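Drying Time of Cotton Fabric Hung Indoors: Effect of Spacing and Air Movement

Tyyne Kemppainen and Tuulikki Räsänen
Course project, Building Physics Laboratory
May 24, 2026

1. Background

Laundry hung indoors releases its water into the room air. In small apartments with limited ventilation this raises relative humidity for several hours and can lead to condensation on cold window glass. Advice on the subject usually covers the ventilation rate of the room and says little about how the fabric is arranged. The purpose of this project was to measure how the distance between hanging pieces and the presence of a small fan affect drying time.

The question came out of a housing survey in the Quinlan student buildings, where residents listed damp laundry rooms among their main complaints. The survey itself is not treated in this report.

2. Theory

Drying of a thin wet fabric proceeds in two stages. In the first, the surface stays saturated and the rate is set by the difference between the vapor pressure at the surface and that of the surrounding air, multiplied by a mass transfer coefficient. In the second, water has to move from inside the yarn to the surface and the rate falls off.

The mass transfer coefficient depends on air speed close to the cloth. When two pieces hang close together, the air between them approaches saturation and the effective vapor pressure difference drops. Spacing should therefore matter most in the first stage and very little in the second.

Evaporation also cools the fabric below room temperature. We did not correct for this. The cooling is present in every run and is expected to be larger when the fan is on.

3. Materials and method

The test pieces were plain woven cotton, cut from one roll supplied by Feren and washed twice before use to remove the finish. Each piece was soaked, spun in the same machine on the same program, and weighed before hanging. Dry mass was taken after conditioning overnight in the test room.

Pieces were hung in parallel from a rail at a spacing of either 2 cm or 15 cm. The fan, where used, stood at one end of the rail and blew along the length of the gaps. Room temperature and relative humidity were logged with a Rindska sensor placed at rail height, away from the fan.
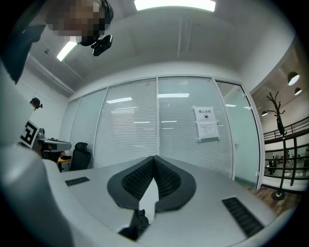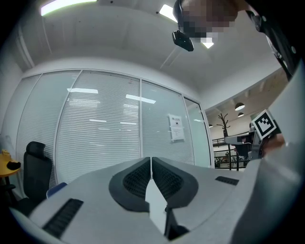 Mass was read every 15 minutes by taking down the center piece, weighing it, and hanging it back in its clips. The center piece was chosen because it has a neighbor on both sides. A piece was called dry when two readings in a row differed by less than the resolution of the balance.

The room door was kept closed during each run. The relative humidity at the start was 40 percent in all the runs reported here. Runs that started outside this value were repeated on another day.

4. Results

A total of 11 runs were accepted. Three patterns could be read from the mass curves.

At 15 cm spacing the curves were close to straight over most of the drying period and then bent over, as the two-stage description predicts. The bend came at nearly the same moisture content with and without the fan.

At 2 cm spacing without the fan, the first stage was clearly slower and the curve had a slight bend from the beginning. We take this as a sign that the air in the gap was never well mixed with the room - the surface was wet, but the air next to it was already humid.

At 2 cm with the fan, the curve moved most of the way back toward the wide-spacing result. The fan had a much smaller effect at 15 cm.

The last part of the curves looked similar in every run, and neither spacing nor fan changed it in a way we could separate from the scatter.

5. Sources of error

Taking the center piece down opens the gap on both sides for a short time. This favors the close-spacing runs and means that the true difference is probably larger than the one measured.

The room humidity rose during each run. The rise was faster when drying was faster, so the fan runs were working against more humid air toward the end. A larger room, or the climate chamber at Tarkulano that we had asked for in October, would have removed this effect.

The spin program leaves water unevenly distributed, with the hem wetter than the middle. Only total mass was recorded, so local differences do not show in the data.

6. Discussion

For a household the practical result is that a full rack dries slowly mainly due to still air in the gaps. Hanging fewer pieces at a time, or leaving every other line empty, has an effect comparable to running a small fan. The two measures do not add up, as the fan has little left to improve once the gaps are wide.

None of this changes the amount of water released into the room. Faster drying gives a higher peak humidity over a shorter time, and the ventilation has to handle that peak. Thicker fabrics such as terry cloth were not tested and would be expected to spend a larger share of the time in the second stage, where spacing matters less.

7. Division of work

Kemppainen prepared the fabric and carried out the weighing. Räsänen handled the humidity logging and the curve fitting. The report was written jointly. Raw mass readings are kept in the course folder under the run number.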